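July, 9:40 am. Hard water scale, continued

Repeated the soak on the Grallstead samples with citric acid at 38 g per liter. Balthasar Hämmerli wants the same strength used for Wakwood so the two sets can be compared, so no more changing it halfway. Coupons 1 to 4 went in at 41 C, timer at 3000 seconds. Stirred by hand. pH drifted up faster than last run – probably the older tap water, will check the jug label.
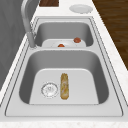
Double-basin sink, stainless, gooseneck faucet (render).

Weighed the coupons after drying at 56 C. Coupon 3 lost more than the others and has a dull patch near the drilled hole. Redo it from the spare strip. Ezekiel Castellanos thinks the hole edge was never deburred, and I agree.

To do: order more filter paper, zero the small balance before the Wakwood set, ask Balthasar where he put the second thermometer.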